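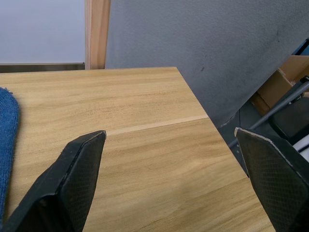
Tips from the Drorance open day, typed up fast before I forget.

Saw the towel folding demo - Dexter Boateng ran it, 14 of us watching. Stuff I'm stealing for home:

- Clear the table first. Whole table, not just a corner.
- Towel flat, smooth from the middle out. Then fold.
- Grab by the corners, never the hem. Hems stretch.
- Terry cloth slides less if you go slow. Dexter had the arm on its slowest setting and teh folds came out neater than mine.
- Worn grippy pads - same goes for kitchen tongs. Wipe with dish soap, rinse, dry.

Next one is in May. Bring a sweater, hall is freezing

We use cookies to improve your visit. Accept | Manage settings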